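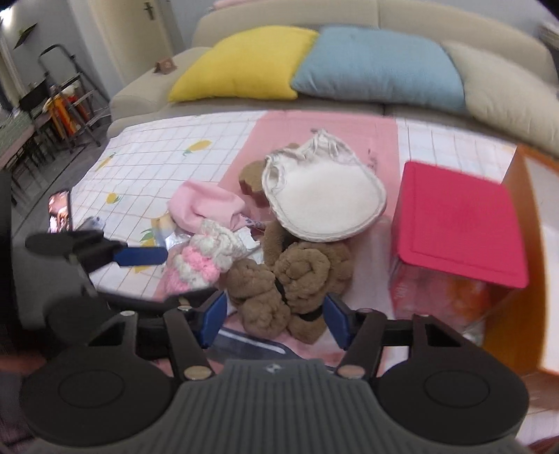 *Brown teddy bear between two blue pads, Gemberg, August 2025.*

The town of Gemberg held an open day at its water works on a Wednesday, and I went along to see what the private contract has brought us. Ukasent took over the pumping station and the billing office in February. The town still owns the pipes, the land and the two storage tanks.

The tour started at the intake and lasted longer than planned. Our guide said the network has 653 valves, and that 11 of them were stuck when the company arrived. Replacing them is the company's job under the contract. Digging up the street and putting it back is the town's job – a split that has already caused one long argument on Wumbei Street.

The billing office was less interesting but drew more people. It handles 1558 accounts with a staff of two. Under the town it had four, and the other two were moved to the parks department.
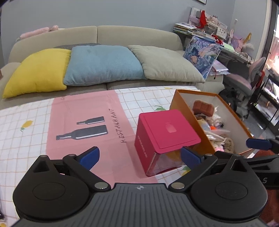
Who sets the water rate now that a company runs the works?

The town council still sets it, once a year, and Ukasent is paid a fixed fee that doesn't change with the rate.

I asked to see the repair log and was told it would be posted at town hall. The neighboring town of Wusa has a similar contract and puts its log online every month. I'd like the same here.

We finished at the storage tanks, where there was coffee and a short line for the bus back.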